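The Green Sleepsuit, and How I Finally Learned to Fold

By Nandini Pillai
15/09/2021

So the hand-me-down box came. My cousin Carmela Monti has been promising it since April, and it is huge, and I have spent every nap time since with my arms in it up to the elbow. I haven't had this much fun with laundry in my life (a low bar, I know, but still!).

If you've been reading for a while you know we're in the apartment in Selgate now, with one closet for three people, and one of those people goes through more outfits in a day than the other two do in a week. Baby clothes are tiny and somehow they take up all the room there is. They slither. You put a stack in a drawer, you pull one thing out, and the stack becomes a heap. I had been living with the heap. I had made peace with the heap.

And then I got to the sleepsuits in Carmela's box, and near the bottom was the one I'd been hoping for, because I remember her oldest wearing it in every single photo she sent that year. It's the softest green. Somewhere between lime and the inside of a cucumber, with animals drawn all over it in a brownish olive line, like somebody sat down with a good pen and a free afternoon.
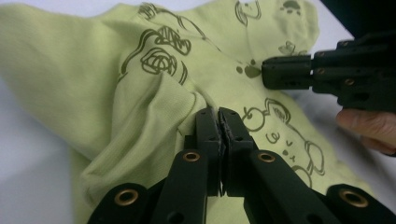

Soft cotton knit, ribbing, paw prints. I love it so much.

I'm a sucker for a print with room to look around in. A lot of baby clothes have one duck, repeated. Nice duck, fine, but you've met him. On this one I keep finding new things. There are little paw prints wandering between the bigger drawings, and a round fellow with curved lines on him who I say is a turtle, and my husband Shoaib says is "just a shape." We have discussed it at dinner. Twice. Carmela has been asked to rule on it and she texted back a turtle emoji, so I consider the matter closed.

The knit is lovely too. It has been through two kids and I don't know how many washes, and it's gone to that stage where cotton feels more like a pillowcase than a garment. I washed everything in the box once anyway, warm, with the plain detergent, and dried it on the rack in the bathroom. I've stopped putting sleepsuits in the dryer. We lost a very nice striped one to it over the summer, and by lost I mean it would now fit a guinea pig.

Folding, the part I put off

I never learned to fold baby clothes. I folded them the way you fold a T-shirt in a hurry, which for a sleepsuit means you end up with a lump with feet. My friend Yayra Laryea came over with soup when the baby was three weeks old, looked in the drawer, and very kindly said nothing, and then the next time she came she said, "Can I show you something?"

What she showed me is so simple that I'm almost embarrassed to write it up, but I've done it for months now and it works on every sleepsuit we own, so I'm writing it up.

First, a good surface. I used to do this on the bed, and the bed is the worst place for it, everything sinks and you can't get a straight edge on anything. Clear a patch of table instead. Smooth and flat is what you want, so the fabric slides when you pull it and then stays where you leave it. A pale surface is nice too if your clothes have a print, you can see the outline of what you're doing.

Then take one piece out of the basket, just one, and put it down in its natural state. Which is a ball.

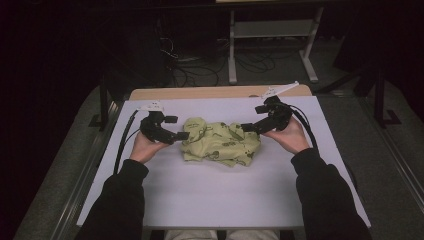 Getting it flat

Don't start folding yet! This was my mistake for months. I'd grab the ball and fold the ball. Yayra's rule is that you spend more time flattening than folding, and once I started doing that the rest went quickly.

Find the neckline first. It's the easiest part to recognize in a tangle. Pull that away from you so it's at the top, then go looking for the sleeves, one at a time. Take hold near the cuff and draw the sleeve straight out to the side. Don't yank, the ribbing on old ones is tired and it will go wavy on you. If a sleeve is inside out, this is the moment to fix it, and you reach in and pull the cuff back through from the shoulder.

After the sleeves, the legs. Pull each one down and away from the neck. Then use your whole palm and smooth from the middle of the chest outward, and I mean really lean on it. It's very satisfying. I do it with a podcast on and I've been known to smooth one that was already smooth.

Don't worry if the cuffs turn up a bit at the ends, or if it all lies at an angle to the edge of the table. I used to fuss with that. The folding takes care of it.

And this is the good bit, when the whole thing is finally spread out and you get to see who's on it.

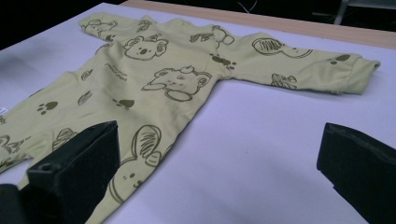
I know this is a lot of feeling to have over a piece of clothing that will mostly be covered in milk. But I love the koala. He's up under the neckline with his big fluffy ears and a dark nose, exactly where you'd see him if you were holding the baby out in front of you. Then a bear sitting down across the chest, wide and comfortable, with a tuft on his head. And lower down there's a rabbit with a striped ear standing up and the other one folded over to the side, and I would wear that rabbit myself if they made it in my size. I checked. They don't.

Back to the folding. With it flat, you go like this:

Fold one sleeve straight across the chest. Fold the other one over it. You should have a long narrow shape now, body and legs, with no arms sticking out.

Bring one leg over on top of the other so the feet match up.

Fold the legs up to the waist.

Fold the whole thing once more, neckline down to meet the fold, and you've got a little packet. If it springs open, press it with your hand for a second. Thicker ones may want to be rolled from the feet up instead, and I roll all the fleecy ones.

Then the packets go into the drawer standing on their edges, like records in a crate. This was the big one for me. I can see every sleepsuit we have from above. I can take out the koala without disturbing the stripes. At four in the morning, with one hand and a phone flashlight, I can find what I want, and I've timed myself at 10 seconds, drawer open to drawer closed (Shoaib held the baby and the stopwatch, he's a good sport).

A few other things from the box

There was a whole bag of socks, mostly in ones. I've given up on pairing socks by design and now I pair them by thickness. Nobody at the park has complained.

There was a cardigan that Carmela's mother-in-law knitted, mustard colored, with wooden buttons. It's for a one-year-old so it's gone up on the closet shelf with a note pinned to it. I've learned that I'll forget otherwise. We had a gorgeous pair of overalls last spring that I tucked away "for later" and found again when they fit one leg.

There was a sun hat with a chin strap that was refused immediately and with great force.

And there were bibs, so many bibs, which I don't fold at all. They live in a bowl on the kitchen counter, and I take whichever one's on top.

For sorting the rest I've gone with three piles: fits now, fits next, and give back. Carmela wants a couple of things returned when we're done, including the green one, and I completely understand, and I'm also already a little sad about it. I sewed a tiny loop of red thread inside the collar of everything that's going back to her, so it doesn't get passed along by accident. It took me one evening and I pricked my thumb on nearly every piece.

Next time I want to write about the closet itself. I have ideas about the upper shelf, and a tension rod, and possibly moving Shoaib's winter coats somewhere he hasn't agreed to yet. If you have a one-closet home and a system that's held up, please leave it in the comments, I read them all. And if you know where I can find that animal print in other colors, or who drew it, tell me that too! The label's been washed so many times it's completely blank.

The baby's awake. I can hear the socks coming off.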